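Bike Touring the Burik Loop: Your Questions

I get a lot of email about the loop I rode last spring, so I'm putting my answers in one place. If yours isn't on here, leave a comment and I'll add it when I get a minute.

Where does it start and finish?

I started in Skururport and finished there too, going clockwise through Hidbridge, over the Burik pass and back along the river by way of Barros. You can do it the other way, but the wind was behind me on the river section and I wouldn't give that up for anything!

How long is it?

My odometer said 148 miles by the time I rolled back to the ferry dock, and that includes one wrong turn outside Barros that I'm still a little embarrassed about. I took four days. A strong rider could do it in two, but then you'd miss the pie in Hidbridge (get the rhubarb).

How bad is the climb, really?

It's around 2,000 feet from the bridge to the top, and most of it comes in the second half. I walked the last two switchbacks with my bike leaning on me like a tired dog. No shame in it. There's a water tap at the picnic pullout halfway up, so fill everything you have, and don't count on the one at the summit. It was shut off when I got there.

Can I camp along the way?

Yes! I spent the first night at the town campground in Hidbridge, which costs $12 and has hot showers if you get in before everybody else. The second night was just past the summit, in the trees, where it got cold enough that I wore every sock I owned. The third was in Barros, behind the ball field. Ask at the gas station first and they'll tell you where to set up.

What did you do for clothes?

I packed way too much on my first tour, so this time I went down to 2 riding shirts, one pair of shorts, one pair of tights, a rain jacket and something decent to sleep in. I like a light synthetic shirt on the bike. Wash one in the sink at night, wear the other, swap, repeat. Don't fold anything, by the way. Scrunched-up shirts fill the odd corners of a pannier much better, and wrinkles are gone after ten minutes of sweating anyway.
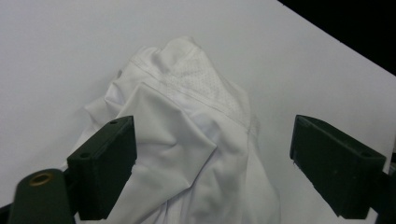
What about food?

Breakfast was oatmeal every single day and I was so sick of it by Barros that I gave my last three packets away. Hidbridge has a real grocery store, but it closes at six. After that there's nothing until the far side of the pass, so carry dinner and the next day's breakfast and lunch up with you. I also had a jar of peanut butter and a spoon, and I'd call that my best decision of the trip.

Do I need a fancy bike?

Nope. Mine is an old steel mountain bike with a rack and slick tires. The stretch of gravel after the summit is pretty chunky, so I wouldn't go skinnier than 35mm. Check your brake pads before you leave home - the downhill eats them.

When should I go?

I went at the end of April and had one gorgeous day, two gray ones and one where it rained sideways from lunch until dark. June would be warmer, though I've heard the campground fills up. If you can, start on a Thursday so you're over the pass before the weekend traffic shows up.

Is there cell service?

In the towns, yes. On the pass I had one bar at the picnic pullout and then nothing until I was almost down the other side. Download your maps before you go.

Would you do it again?

In a heartbeat. I'm already looking at adding a side trip to the lighthouse north of Skururport, which would make it five days, and I'd bring a warmer sleeping bag. I'm leaving the oatmeal at home.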